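Homa Taheri runs data collection at Rinow, where people spend their shifts moving candy with hand-held grippers. The recordings go to a learning system that will later have to do the same job with arms of its own.

"We started with blocks," Taheri says. "The model did fine on blocks. Then a customer, Drellen, asked us about wrapped snacks and it fell apart. Foil shines, the ends flop around, and no two bars land the same way."

So the team switched to snacks and a tray. Two people work one table, each with a gripper, and the task is to get the pieces from the tabletop into the tray. 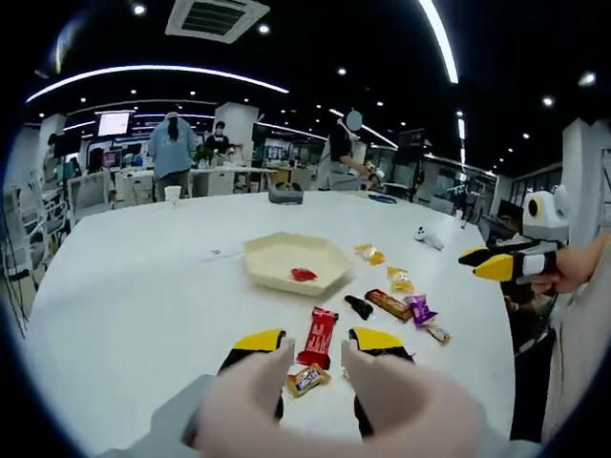
She says the first batch came to 581 recordings, and she threw out almost all of it. "Everybody was too neat. They lined the candy up before they pressed record, and the model learned that candy comes in rows." Now the pieces get dumped out again before every take. The count of usable recordings stood at 1,072 when we spoke in November.

Mistakes stay in. If someone drops a bar and picks it up again, Taheri wants that. "A clean run shows it what to do when things go well. I need the other kind too."

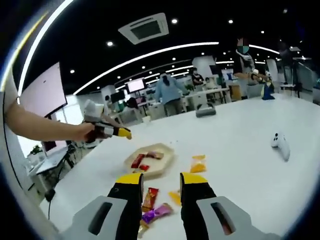
Snacks on the table and in the tray at Rinow, with two grippers in use.

New people practice for 47 minutes before their takes count. Most of them move too fast. "I tell them to go at the speed they'd use to set down a full cup of coffee," she says. Next on her list is soft packets, which she expects to take until spring.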